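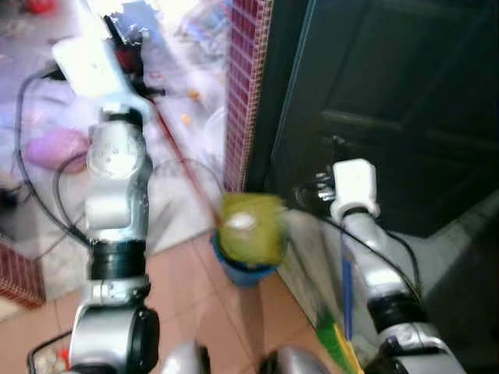 Looking after your plastic cups, tubs and boxes

My mother kept every margarine tub that ever came through the door, and I'm afraid I've turned out the same. There is a whole cupboard in our kitchen in Dornley given over to plastic: beakers from when the children were small, boxes with clip lids, boxes whose lids went to a school picnic and stayed there, and a tall jug that I use for everything except drinks. I've picked up a good many ways of keeping it all sweet and usable over the years, some from my own mistakes and a fair few from readers, and I thought it was high time they were all on one page.

Getting rid of smells

Onion and curry are the worst, with garlic close behind. Washing up liquid on its own will shift the grease but leave the smell sitting there, and you only find out when you put your strawberries in. What I do is wash the box as usual, then put in a heaped tablespoon of bicarbonate of soda, fill it with warm water and leave it overnight with the lid in the bowl beside it. Rinse it in the morning and let it dry with the lid off, on the windowsill if there's any sun to be had.

If it still smells after that, scrunch up a sheet of plain newspaper, put it in the dry box, clip the lid on and forget about it for a couple of days. Wash it again before you put food in it. I was doubtful when I first heard this one, but it rescued a box that had held a fish pie rather longer than it should have done.

Don't forget the rubber seal if your lid has one. They usually pull out quite easily if you slide the handle of a teaspoon underneath and work your way round, and what you find behind them can be a bit of a shock! Wash the seal in hot soapy water, go round the groove with an old toothbrush, and let both dry properly before you press it back in.

Orange stains from tomato sauce

I've had more letters about this than about anything else, and I wish I had a magic answer. The best cure is sunshine. Wash the box, leave it damp, and stand it outdoors open side up on a bright day. It may need two or three goes, and in a British winter you might as well put it away until April, but it does fade the orange beautifully when the weather is kind.

Lemon helps it along. Rub the inside with a cut half before you put it out, and rinse it well when you bring it back in.

As for stopping the stain in the first place, let the sauce cool before you put it in the box, and never warm it up again in the same one. It's the hot fat that carries the colour into the plastic. I keep two boxes that are already past saving, marked with a T on the bottom, and all our bolognese goes in those. They are a shocking colour and I've stopped minding.

Cups and beakers that have gone cloudy

There are two sorts of cloudiness and it's worth finding out which you've got before you go to any trouble. Put a few drops of white vinegar on the cloudy part and rub it with your finger. If it clears, you've only got limescale, and a soak in one part vinegar to four parts warm water will have the whole cup looking much better by teatime. If nothing changes, the surface is scratched, most likely by the dishwasher or a scouring pad, and I'm sorry to say that soaking won't bring it back.

Scratched beakers needn't go in the bin, mind you. They're perfectly good for paintbrushes, for scooping compost, for holding clothes pegs, or for starting off sweet peas if you put a few holes in the bottom. Our water here is very hard, so I've a whole row of them in the shed by now.

Two cups stuck together

We've all done it, putting one inside the other while they were still wet, and then found they won't budge for love nor money. Please don't twist with all your strength, as I once did, because that's how you end up with a split rim and a sore thumb. Fill the inner cup with cold water and a few ice cubes, and stand the outer one in a bowl of warm water from the tap. Give it a minute or two and they should ease apart with a gentle pull.

If they're still holding on, run a little washing up liquid round the join, tip them so that it creeps down between the two, and try again. A strip of greaseproof paper between cups before you stack them will save you all this, though I confess I only remember it when I'm packing for a holiday.

Keeping lids and boxes together

Sanaa Amrani wrote to me from Beltport with the system I now use, and I can't thank her enough. She stands all her lids upright in a letter rack, smallest at the front, and nests the boxes beside them by shape, the round ones in one pile and the square ones in another. It takes up half the room mine used to, and I can see at a glance what's there.

A few things I've added myself as I've gone along:

Write the same number on the bottom of the box and the inside of its lid with a laundry pen. It does wear off, so go over it when it starts to look faint.

Keep one box for lids with no partner. If a lid has been in there since the last time you turned the cupboard out, let it go.

Buy the same sort again when you need more. I was given a lovely set of Wurix boxes one Christmas and they wouldn't stack with a single thing I owned.

Never put the lid on a box that's going away empty. Air gets trapped in there and you'll be back to bicarbonate of soda.

Labels that won't come off

Warm water and patience will do for the paper ones. For the shiny sort that leave a sticky patch behind, rub in a little cooking oil with your fingertips, leave it while you have a cup of tea, and then wipe it with kitchen paper. Follow with plenty of washing up liquid, as otherwise you've only swapped one sort of greasy for another. I've had luck with peanut butter as well (smooth, naturally), but it seems a waste unless you've a jar that wants finishing.

Gunārs Lapiņa, who used to run the hardware stall here, swore by a hairdryer. You warm the label until a corner lifts, then peel it back slowly and keep the warm air just ahead of your fingers. It works a treat on thick plastic. On thin plastic I'd be careful — I've warped a nice yoghurt tub that way and it never sat flat again.

In the freezer

Leave a good finger's width at the top for anything runny, and let it go quite cold before the lid goes on. Soup swells more than you'd think. Once it's frozen solid, you can tip it out of the box and into a bag, and then you have your box back for something else. Hold the bottom of the box under the cold tap for a moment if the soup won't let go.

Cold plastic is brittle plastic, so don't bang it on the worktop to get things moving. I lost a good big box like that, and had leek and potato in the toe of my slipper.

When to give up on something

I hate throwing things away, but I've made myself a few rules. Anything with a crack that holds dirt is finished as far as food is concerned. So is anything that's gone sticky to the touch and stays that way after a good wash, or has started to flake. They can still hold screws, buttons or bits of string for years, and a split box with a few extra holes drilled in makes a decent tray under seedlings.

Look on the bottom for the recycling mark, and check what your own council will take, as it differs so much from one place to the next. Ours takes tubs but wants the lids kept separate, and they like everything rinsed. I use the last of the washing up water for that.

A reader's question about jugs

Several of you have asked how to clean a tall narrow jug when you can't get your hand to the bottom. Put in a handful of uncooked rice, a squirt of washing up liquid and enough warm water to cover it, then hold your palm over the top and swirl it round and round. The rice gets into the corners very nicely. Tip it through a sieve so it doesn't go down the plughole, and put the rice in the bin.

For the spout, a cotton bud does the job, or a pipe cleaner bent over at the end so that the wire can't scratch. I do mine when I'm waiting for the kettle.

Next time I'll be turning to wooden spoons and chopping boards, so if you've a good way of dealing with a board that smells of onions, do write and tell me. I've tried salt and lemon and would love to hear what else people use.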